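Two arms, one table

The student robotics club at Pratden has spent the year teaching a pair of industrial arms to weigh things. Next comes the Stustlow Challenge

Weighing a small object takes a person a couple of seconds. The robotics club at Pratden College started on the same job in November and is still working on it.

The club meets after lessons in a ground-floor workshop. Its entry for this year's Stustlow Challenge is called Lekota, and it has to pick up small parts, put each one on a scale, read the weight and sort it. Teams get 200 points for a clean run and lose some for every part dropped or put in the wrong place.

Most school teams enter with one arm. Pratden's uses 2, which makes the sorting quicker and the programming a good deal harder, as both arms need to reach the same bit of table. Much of the spring went on working out which one should wait.

The table is covered in brown paper and marked into cells with blue tape. Students call out positions by cell when they are setting up a move, and the paper is changed when it gets too scruffy to read. Moves are taught by hand on the pendants, one for each arm, then saved and run at low speed with somebody sitting at the desk within reach of the stop buttons.

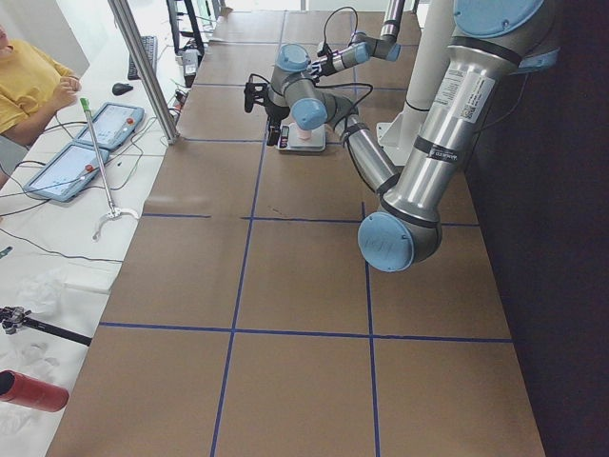
What it costs

The arms are on loan from Gridwood, a local engineering firm, and go back at the end of the school year after next. The club raised £3,000 for everything else, mainly grippers, cabling and the entry fee. The scale was one of the cheaper items and has caused the most arguments. It needs time to settle before a reading can be trusted, and early programs moved on too soon.

Learning the job

There are 6 students in the core team and a larger group who come when they can. New members begin on the pendants. They learn to stop an arm before they learn to move one, and they don't write any code until they can place a part on the scale by hand control.

The regional round is in the autumn term. Before then the team wants to cut the waiting time between the two arms and try some heavier parts.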